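Protokoll der Runde Wahrnehmung und Greifplanung, Projekt Skideo
8. Februar 2022
Dabei waren Farzad Asadi, die beiden Neuen aus dem Planerteam und ich. Ich schreibe mit, also bitte meckern, falls ich was falsch verstanden habe!

Wir haben mit der Plüschtierkiste angefangen, weil Farzad da schon drin steckte und die Bilder eh auf dem Schirm hatte.
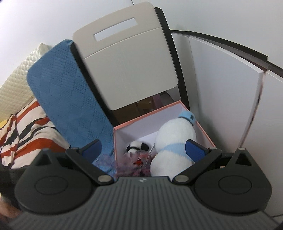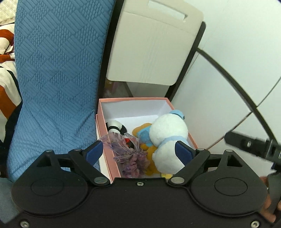

Beide Male die rosa Kiste mit dem weißen Plüschtier mit hellblauer Mütze, Finger offen.

1. Segmentierung
Der weiße Kerl macht uns Kummer (weißes Plüsch vor weißer Innenwand, na klar). Auf dem Januar-Satz trennt Tudomis ihn in 88 Prozent der Fälle sauber vom Karton, bei allem Bunten sind wir bei 92. Ich fand das gar nicht so schlecht, Farzad schon. Er will die Kantengewichtung noch mal anfassen und die Mütze nicht mehr als eigenes Objekt durchgehen lassen. Das lila Zeug in der Kiste bleibt vorerst in der Klasse »weich, Sonstiges«, darüber reden wir, wenn der neue Labelstand da ist.

2. Greifplanung
Längere Diskussion! Pellaver schlägt den Griff immer noch gern so vor, dass ein Finger durch die Kartonwand müsste. Die Wand ist in der Tiefenkarte einfach zu dünn. Vorschlag aus dem Planerteam: den Kistenrand als eigene Ebene schätzen und mit Sicherheitsabstand in die Kollisionsprüfung geben. Ich hatte Bedenken wegen der Laufzeit, wir liegen jetzt schon bei etwa 300 Millisekunden pro Vorschlag. Wird trotzdem probiert, erst mal hinter einem Schalter in der Konfiguration.

3. Fischaugenkorrektur
Kurz, aber nervig: Soltani rechnet mit den alten Kalibrierwerten, wenn man die Datei nicht ausdrücklich mitgibt. Ich bin da selbst reingefallen und habe einen halben Vormittag krumme Wände gesucht. Künftig bricht das Skript ohne Datei ab. Farzad hätte lieber nur eine Warnung gehabt, wurde aber überstimmt (sorry, Farzad).

4. Wer macht was
Farzad: Kantengewichtung, danach neuer Lauf auf dem Januar-Satz
Planerteam: Kistenrand als Ebene, Laufzeit vorher und nachher messen
Ich: Abbruch in Soltani einbauen, Readme nachziehen

Offen ist noch, ob wir die Fingeröffnung als Zustand mitloggen oder aus dem Bild schätzen. Kommt beim nächsten Mal als erster Punkt dran.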